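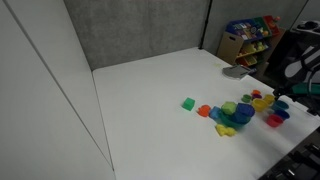
Jaime Mota demande, en commentaire de la première version de cette fiche, si le tri automatique va supprimer des postes à l'atelier ou seulement déplacer le travail ailleurs. La réponse se trouve dans la section « Postes et horaires », ajoutée depuis.

Grumura : tri de jouets sur table

Contenu

Grumura rassemble les enregistrements de tri de petits jouets en plastique faits à l'atelier Abreu, où l'on reconditionne des lots destinés aux ludothèques. Le jeu compte 1165 séquences, dont 824 validées. Les autres restent dans le dossier "a_revoir" et ne servent pas à l'entraînement.

La tâche de base consiste à prendre une pièce sur la table blanche et à la déposer dans un bac de couleur. Les gobelets, le bol, le cube et les pièces de forme irrégulière font partie du même lot.

Organisation des fichiers

sequences/ : vidéos et trajectoires
etiquettes/ : type de pièce, couleur, bac de destination
a_revoir/ : séquences non validées
journal.txt : remarques des opérateurs, par poste

Les étiquettes ont été saisies par les personnes qui trient à la main. Leurs mots ont été gardés, y compris quand deux équipes nomment différemment la même pièce.

Postes et horaires

Avant l'installation du poste Olside, le tri occupait 5 personnes le matin. Aucun poste n'a été supprimé. Deux personnes sont passées au contrôle des lots et une troisième prépare les bacs et relance la machine après un arrêt. Les deux autres trient toujours à la main, surtout les lots mélangés.

Le changement le plus discuté concerne le rythme. Une séance de surveillance dure 30 minutes, puis on change de tâche. Au départ elle n'avait pas de limite, et plusieurs opérateurs ont noté dans le journal que regarder la machine fatiguait davantage que trier. Le contrôle se fait debout, ce qui a aussi été signalé. Des sièges hauts sont demandés depuis novembre.

La prime de cadence a été retirée pour l'équipe du matin et remplacée par un montant fixe. Ce point n'est pas réglé pour l'équipe de l'après-midi.

Limites

Les gobelets emboîtés sont souvent saisis par deux. Les pièces plates posées près du bord de la table sont mal reprises et doivent être ramenées vers le centre par l'opérateur. Le jeu ne couvre ni les jouets en tissu ni les pièces cassées, qui restent triés à la main.

Les durées contenues dans les fichiers ne doivent pas servir à évaluer les personnes. Evgate, qui héberge les données, a retiré les identifiants de poste avant la diffusion.

Corrections

Signaler toute étiquette erronée avec le numéro de séquence et le nom du bac attendu. Les corrections sont relues à l'atelier avant d'être intégrées.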